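I have worn the same four summer outfits since I moved to Tavberg, and I would like to say a kind word for owning less. My closet used to be a sorrowful place - packed to the rail, and never a thing to wear. 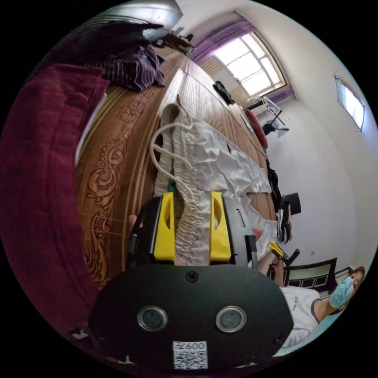

My friend Hélène Nguyen thinks I've gone too far, and she may be right about the shoes. But I get dressed in a minute now, and I mend what tears.
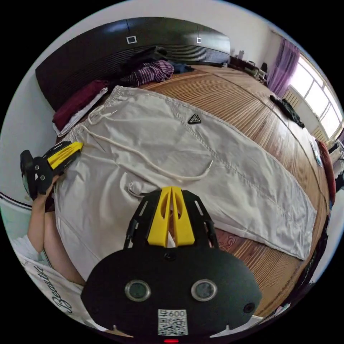 Clothes we truly like deserve to be worn thin, I think, and washed and folded and worn again all through July. Start with one drawer - the socks, maybe - and see how you feel.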